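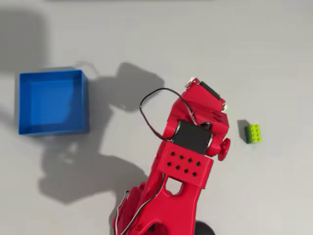

A lime-green LEGO brick and an empty blue box, with a red robotic arm between them.

Why Do Things Have Shadows?

Go outside on a sunny morning and look down. There's a dark shape stuck to your feet! It waves when you wave. It hops when you hop. You can't pick it up, you can't put it in your pocket, and if you try to run away from it, it keeps up with you every time.

So what is a shadow made of?

Nothing at all! A shadow is a place where some of the light is missing. Light leaves the sun, zooms through space, and would have landed on the sidewalk, but you were standing in the way. The light hit you, and the patch of sidewalk behind you got left out.

Light travels in straight lines

Imagine throwing a ball down a hallway. If your friend is standing around the corner, the ball can't curve around and reach them. Light is a lot like that. It goes straight until it bumps into something. Then it might bounce off, soak in, or pass right through.

Things that stop light are called opaque (say it like this: oh-PAKE). Bricks are opaque. So are dogs, and so are you. Opaque things make good, dark shadows.

Things that let nearly all the light through are called transparent. A clean window is transparent, and its shadow is so faint that you may have to hunt for it.

In between are translucent things, like wax paper or a thin curtain. They let some light through but scatter it all over the place, and their shadows come out pale and a bit fuzzy.

Why your shadow stretches and shrinks

Early in the day, the sun is low in the sky. Its light comes at you from the side, so your shadow stretches way out along the ground — you look like a giant with noodle legs. Around the middle of the day the sun is higher, and your shadow squashes up small. Then the sun sinks again and out come the noodle legs, pointing the other way this time.

In the town of Watness, kids at Barreto Elementary measured the shadow of the same fence post twice in one day in February. Near noon it was 105 centimeters long. Later in the afternoon it was 210 centimeters. That's twice as long, and the post hadn't grown a bit!

Sharp shadows and soft shadows

Have you noticed that some shadows have crisp edges and others look blurry? It depends on where the light is coming from.

A tiny light, like the bulb in a small flashlight, sends its light from almost one spot. The edge of the shadow is easy to see. A big light, like a wide window or a whole cloudy sky, sends light from lots of directions at once. Some of that light sneaks in around the edges of the thing that's blocking it, and the edge of the shadow goes soft and gray.

The dark middle part of a shadow has its own name, the umbra. The lighter part around the outside is the penumbra. Those are terrific words to say out loud at dinner.

Try it: Shadow Shrinker

You will need:
A flashlight
A small toy
A blank wall
A ruler
A fairly dark room

1. Stand the toy on the floor 30 centimeters from the wall.
2. Turn on the flashlight and point it at the toy so the shadow lands on the wall. Measure how tall the shadow is.
3. Keep the flashlight still and slide the toy toward the wall a little. Measure again.
4. Now slide it back toward the flashlight. Whoa!

The closer the toy gets to the flashlight, the more light it blocks, and the bigger its shadow gets. With a bit of practice you can turn a plastic mouse into a monster. Just don't shine the flashlight into anybody's eyes, and never look straight at the sun, even when you're studying shadows outdoors.

The biggest shadows of all

Planets and moons make shadows too. When our moon passes between Earth and the sun, its shadow falls on part of Earth, and people standing there get a solar eclipse. When Earth's shadow falls on the moon, that's a lunar eclipse, and the moon can turn a coppery red!

And here's one you've been inside thousands of times. Night is the side of Earth that's turned away from the sun. When you're tucked in bed in the dark, you're in the shadow of your own planet.

Words to know
Opaque: doesn't let light through
Translucent: lets some light through, but scatters it
Transparent: lets nearly all light through
Umbra: the darkest part of a shadow
Penumbra: the lighter part around the umbra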